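Bench notebook, dish sorting cell, April

Came in at 7 with coffee and no plan, so I started by reading what the canteen people at Holtent sent back. Geetha Reddy spent two shifts in their wash-up room and wrote it all down, bless her. There are 14 people on the returns belt there, and the complaint she heard over and over was wrists. It's the picking up, turning over and nesting, all shift long — they don't mind the noise or the steam nearly as much.

So that's the bit we're working on with the arm. Cups, bowls and plates in mixed colors on the green cloth, and it has to bring them together into something a person could lift and carry off. 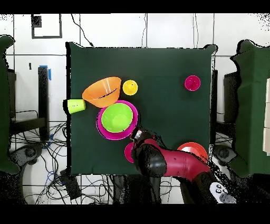
The other thing in Geetha's notes is the talking. People on the belt face each other and chat all day, and if we put a cell in the middle of it we break that up. Kaiwen Lu thinks we should turn the whole layout sideways so the arm sits at the end and the crew stays together. I like it! It costs us reach, though, and I haven't done the sums yet (tomorrow, or whenever the Platumden drawings turn up).

Nesting notes for whoever is on next. A bowl sitting on a plate is the easy case and I'd keep using it as the warm-up. Cups are more annoying than they look. When one is lying on its side I want a different approach angle, and I still haven't settled on which. Also please stop changing the dish layout without writing it in here, I lost an hour to that.
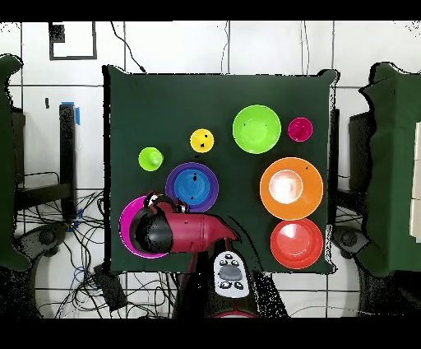
Rodica Gavrilă
Workshop technician, handling cell

Had a long call with Laurențiu Bogdan, shift lead over at Holtent. His crew has been told the arm means "lighter work" and they want to know lighter for who. Fair question. If it takes the stacking, somebody still has to clear it when it jams, and that's a new job with new training and (he was very firm on this) a new pay line. I said I'd put it in the report in those words, so here they are. He'd also like up to 22 minutes between swaps at the clearing spot, no longer, so it doesn't become one person's corner.

I told him to come by and try the thing himself before anyone signs anything.

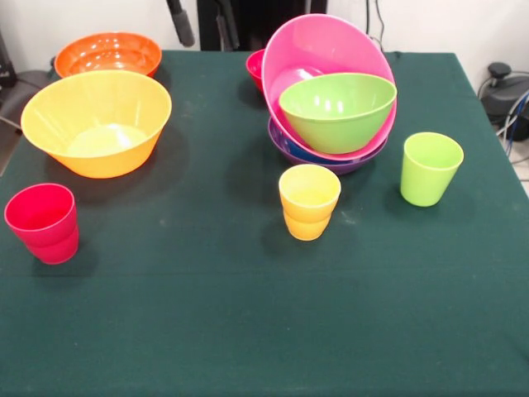

Still to do

Reach sums for Kaiwen's sideways layout.
Pick an approach angle for tipped cups and write it down.
Ask Geetha if the belt crew would look over the jam-clearing steps before we print them.
Send Bogdan the pay line paragraph to check.
More cloth, same green.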